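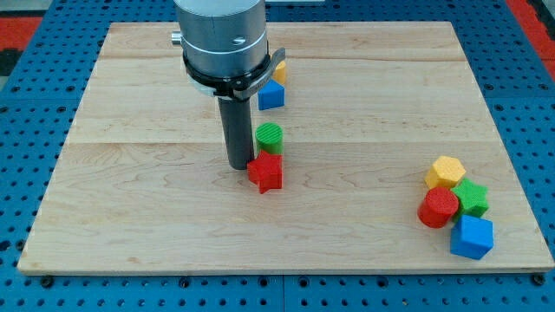
Figure 8. Block-pushing station: board, gripper finger and full block set.

4.2 Setting Up the Block-Pushing Station

This section covers the station used in the Stokoder student course. Complete Section 4.1 (arm mounting and emergency stop test) before you begin. Allow up to 45 minutes for a first set-up.

1. Press the emergency stop and confirm that the Markell controller shows HOLD.

2. Place the wooden board on the blue pegboard table, long edge facing the operator. Pegboard holes must show on all sides.

3. Check the bolts near the two front corners of the board. Tighten by hand, then a quarter turn with the hex key.

CAUTION: Do not overtighten. A lifted board will be struck by the rod.

4. Wipe the board with a dry cloth. Do not wax or oil it.

5. Set out the eight foam blocks in two groups of four, one near the arm and one near the right edge. Each group takes one yellow, one blue, one green and one red block. Shapes differ between the groups:
Near the arm: blue triangular prism, green cylinder, red star.
Right edge: yellow hexagon, blue cube, green star, red cylinder.
The small yellow block completes the group near the arm and goes farthest back.

6. Leave the board between the groups clear.

7. Release the emergency stop. Load program 845 and select JOG, speed 8.

8. Lower the rod until its tip is just above the board, beside the red star. The rod must point straight down.

NOTE: If the controller reports error 77, the rod is touching the board. Raise it and repeat step 8.

9. Save the position as HOME and write the team name in the station log.

WARNING: Keep hands off the board whenever the controller shows RUN.

Replacement blocks are ordered under Fustell part 908. Report worn or torn blocks to the lab supervisor, Consuelo Sarmiento, before the next run.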